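Portes ouvertes chez Ondbridge : 294 visiteurs et un bras qui apprend sur écran

Publié le 30 décembre 2018

Du monde, beaucoup de monde, dans les anciens ateliers de Listham. Ondbridge ouvrait son labo de robotique pour la deuxième fois, après un essai en mai qui avait surtout attiré les voisins. Cette fois 294 entrées, poussettes comprises, et un parking plein dès le milieu de la matinée. Café offert, brioche aussi, vite partie.

Au programme, trois arrêts. D'abord la salle des machines, avec les bras au repos derrière une vitre (les plus petits collaient le nez dessus). Ensuite l'atelier où l'équipe monte et démonte les pinces, odeur de graisse et de plastique chaud. Enfin la salle de simulation, au premier étage, de loin la plus demandée. Vingt minutes d'attente dans l'escalier, parfois plus. On entrait par petits groupes, manteaux sur les bras, et on s'asseyait où on pouvait.

C'est là que tournait Munik, le logiciel maison. Principe simple à énoncer : avant de toucher un vrai gobelet, le bras s'entraîne dans une pièce calculée par ordinateur. Il rate, on remet tout en place d'un clic, il recommence. Le projet a demandé 1763 heures de développement depuis son lancement, selon la fiche remise à l'entrée. Une bonne part passée sur les contacts entre objets, visiblement le gros morceau.
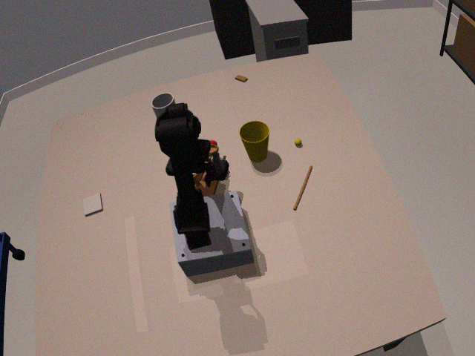
Munik se juge surtout au désordre qu'on lui donne, a expliqué l'équipe. Une table nette avec un seul cube, tous les simulateurs savent faire, ou presque. Les exercices montrés au public étaient plus chargés : un gobelet gris juste derrière la tête du bras, un jaune de l'autre côté, une petite balle jaune, une baguette fine posée en biais. Chaque forme pose sa question. La balle roule, la baguette se prend mal par le bout, le gobelet peut se renverser si la pince arrive trop bas. Les ombres aussi sont calculées, le bras devant un jour travailler avec une caméra et pas seulement avec des coordonnées.

Questions du public, nombreuses. Est-ce que ça marche ensuite en vrai ? Réponse franche : pas toujours. Sur la dernière série de tests, 94 essais menés sur le bras réel après entraînement, l'équipe parle de résultats « encourageants » et ne donne pas de taux, le dépouillement n'est pas fini. On aurait aimé un chiffre. Il est promis pour la prochaine visite.

Combien de temps pour apprendre un geste ? Ça dépend du geste. Pour la saisie d'un gobelet debout, 2706 tentatives simulées ont été nécessaires avant le premier passage sur la machine. Ça se fait en une nuit, ordinateurs allumés, personne dans la salle. Pour un objet fin et couché il en faut bien davantage, et là-dessus les explications sont devenues assez techniques. Une partie du groupe a décroché, l'autre prenait des notes.

Un lycéen voulait savoir si on pouvait y jouer à la manette. Oui, et deux postes étaient prévus pour ça au fond de la salle. Gros succès, files d'attente, quelques gobelets virtuels expédiés hors de la table. Les parents ne s'en sortaient pas mieux que les enfants, soit dit en passant. Une dame a tenu le poste de gauche un bon quart d'heure sans lacher la manette.

Côté débouchés, Ondbridge travaille avec Hajji, qui fabrique du matériel de rangement pour petits commerces et s'intéresse à la mise en rayon d'articles légers. Rien de signé au-delà d'une première phase d'étude. Un représentant de l'entreprise était sur place et a répondu aux questions sur l'emploi, posées à plusieurs reprises et parfois vivement. Pas de suppression de poste envisagée à ce stade, a-t-il assuré. Le sujet est revenu dans la cour, autour du café.

Petits couacs : le micro de la salle de simulation est tombé en panne après le deuxième groupe, et le fléchage vers l'escalier laissait à désirer, plusieurs personnes ont fini dans la réserve. Pas d'ascenseur non plus pour l'étage. Les visiteurs concernés ont eu droit à une présentation au rez-de-chaussée sur un ordinateur portable, c'est mieux que rien mais on espère une autre solution la prochaine fois.

Une nouvelle ouverture est prévue en mai, date exacte à confirmer. Entrée gratuite, inscription conseillé pour la salle de simulation, à l'accueil d'Ondbridge à Listham. Les classes peuvent réserver un créneau le matin, dans la limite des places. Prévoir des chaussures fermées pour l'atelier.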